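Pindgate Community Help – Events and Visits

Simulator demonstration at the Skodwood open day: what should our group prepare?

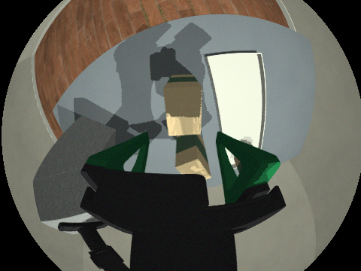
Our adult learning group has been offered places at the Skodwood open day on 14 July 2022. The program lists a demonstration of block handling with a two-fingered gripper, run in simulation, followed by a visit to the Chowdary hall. Thirty-eight members have registered, most of whom have no technical background. I would be grateful for guidance on whether the demonstration is suitable for beginners, whether seating is provided, and whether members may operate the controls themselves.

Posted by Trereler Learning Group

Şükran Karabulut

The demonstration is suitable for beginners. My department attended the session held last October. The presenter runs a block task on the large screen, shown from the viewpoint of the wrist, and pauses for comments from the audience. Please advise your members that the wide lens view bends straight edges, so that the table looks curved. Several of our staff took this for a fault in the display.

The demonstration room seats 200, and your group may therefore sit together. Visitors may operate the controls during the second half of the session only. Names are taken at the desk on arrival, and places are limited to 2 per organization. We were not aware of this and had to choose our participants in the corridor. I would recommend settling the matter beforehand.

The hall visit is conducted standing. Members who require a chair should inform the organizers in writing – the request form is attached to the confirmation letter.

pindgate_152

Parking is behind the hall. The front lot is for staff. Bring the confirmation letter, they do ask for it. I did not attend the simulator part so cannot comment on that, but the hall visit was good and the coffee was free.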